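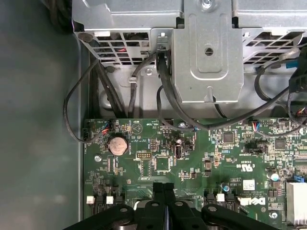
25 January 2020

Up too early. Coffee, toast, straight to the bench before I could talk myself out of it. The gray tower has been sitting under the window since November and I keep walking round it with the laundry. So. Today.

Side panel off. One thumbscrew gone missing ages ago, the other so tight I had to get the pliers. Dust bunnies, big ones. Took it out on the back step and used the soft paint brush, half of it blew back in my hair. Cold out. Did the drive cage twice, the vent slots hold onto everything. Ran the brush along the rivets and round the bent bit of steel that hangs down in the middle, and cut my knuckle on it of course. Band-aid, back to work.

Cables next. Black ones coming down from the drive area every which way, a loop on the left that I keep catching with my sleeve. Wanted to unplug the lot and start clean, but last time I did that it took me a whole evening to work out where the front panel wires went, so left them. Will tie them back at the end. (Am out of ties. Put ties on the list.)

Never noticed before that the board has BEEP printed on it with a little speaker triangle. HDD_TEMP too, close by. Went looking for the manual for that one. The manual is for a different board!! Who knows how long I've been keeping that in the drawer. The coin cell looks a bit dull, could be as old as the machine. Clock was wrong every time I booted it last fall so probably want a new one anyway. On the list with the ties.

Then a break as the phone rang, then lunch, then I couldnt find the good tweezers. They were in the bread tin. Don't ask me.

The box from Ukemico came at last – $49 for the processor, used, and another 20 for shipping, which hurt. Packed ok, foam and a plastic clamshell. Turned it over under the lamp for ages looking for scratches on the underside. None I could see. Wrote the order slip number inside the lid of the parts box so I dont lose it like the last one.

Lever up, load plate swung back out of the way. Little triangle on the corner of the chip, has to match the board. Checked. Checked again. Went and washed my hands, came back, checked again. You do not want to drop one of these in crooked, the pins in that socket are like hairs and I bent a couple on the old Vevilitz board and it never came back from that. Cried a bit over that one, if I'm truthful.

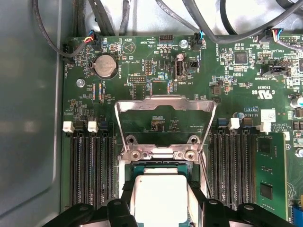
Polat
Spare-room PC fixer and keeper of this diary

Straight down, no sliding. No pushing. Held my breath, silly. Plate over, lever down, and it makes that awful creaking crunch that sounds like you've ruined it. Always does. Still made my stomach flip.

Memory after that, or no memory really. There's one stick on the right side, the far slot, and the bank on the left is all empty. I had meant to move the stick and add another from the Zisitbridge swap table, only the ones I brought home are the wrong type. Notch is in the wrong place. Should of checked before I handed over cash. They go back next month and I'll see if anyone will trade.

Blue latches and white latches, so matched colors go together I think? Going to look it up properly, not from the wrong manual.

Paste. Pea sized, in the middle, the tube was nearly empty and spat air at me. Old cooler back on top for now. Four corners, a bit at a time, opposite corners. Spent more than 30 minutes on the cooler alone, one of the screws would not catch, kept going in at an angle. Took it all off, wiped it, new paste, tried again. Caught.

Power on – fan spun, one beep. ONE. Did a small dance in my socks. Setup screen came up and says 86 degrees, then I saw it was in Fahrenheit and sat back down. Clock says some day years ago. Battery, like I said.

Haven't shut the side yet. Haven't put the screws back either, they're in the egg cup on the windowsill so PLEASE me, do not tip it out.

List: coin cell, cable ties, paste, a thumbscrew, matching memory, milk.

Knuckle sore. Back sore from the stool. Left the desk in a state, soup for dinner, leaving the install for tomorow night if I'm home by then.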